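Feltano Brings Hand-Taught Picking to Its Wurklow Packing Floor, and Keeps the Crew

WURKLOW - I've run the packing floor at Feltano for long enough that my knees can tell you how many times I've walked it. So when the company asked me to write this announcement instead of handing it to somebody in an office, I said yes, as long as I could write it the way I talk. They agreed, so blame them!

The news first. Starting in February, Feltano will run a robot picking line at our Wurklow building, where we pack mixed household orders - drinks, shampoo, cleaning stuff, small gifts, all the odds and ends that people put in one basket. The line was built with Usmani, a small automation shop, and it will handle 388 of the 800 products we keep on the shelves. The rest stay with people for now, mostly the soft, floppy or oddly shaped things that I wouldn't trust to a machine yet (and some days I barely trust them to me).

What I like about this one is how it learns. Usmani didn't show up with a finished robot and tell us to stand back. They gave us grippers with handles, and we do the picking ourselves, with a camera on the gripper taking it all in. You close the fingers on a thing, lift it, set it down, and do it again with something else. The software learns from those recordings, and the robot gets its moves from the way we work.
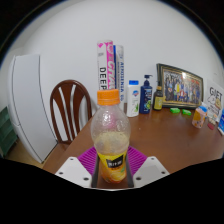 Bottles were where most of us started, and they're harder than you'd think. Squeeze a thin one too hard and it buckles, hold it too high and it swings. Our night packers already had a feel for that after years of doing it by hand, and it was pretty great to watch the Usmani engineers come over and ask them how they do it. I don't remember anyone asking us that when the conveyor went in.

Now for the part my crew asked about before anything else, which was jobs. We have 60 people on the packing floor. When the line starts up, 59 of them will still be on it, and the one who's leaving is retiring and had her date picked out long before any of this. Feltano has put in writing that nobody will be let go on account of the line during its first year. After that we sit down and talk again, and I plan to be in the room.

The work itself does change, and I won't pretend everyone's thrilled. Part of each shift will now go to recording picks and checking the robot's orders before they're sealed. Some folks love it. Others miss just putting their headphones in and packing, and I get that. We're rotating people every two hours so no one gets stuck at the recording table all day, and anyone who'd rather stay with regular packing can ask for it. Recording time pays a little more per hour, too, which we pushed for.

I'm most excited about the late shift. Heavy multipacks at 3 in the morning are what wear people out, and those are the first orders going over to the line.

If Wurklow goes well, our sister building in Prilbridge is next, and a few of my packers will go over there to teach the crew how to use the hand grippers. They've already started arguing over who gets to drive.

Feltano packs and ships household goods from its buildings in Wurklow and Prilbridge. Reporters who'd like to see the line can call the Wurklow front desk and ask for the packing floor. Wear closed shoes, please, and come before the 2 p.m. shift change if you want to hear anything over the noise.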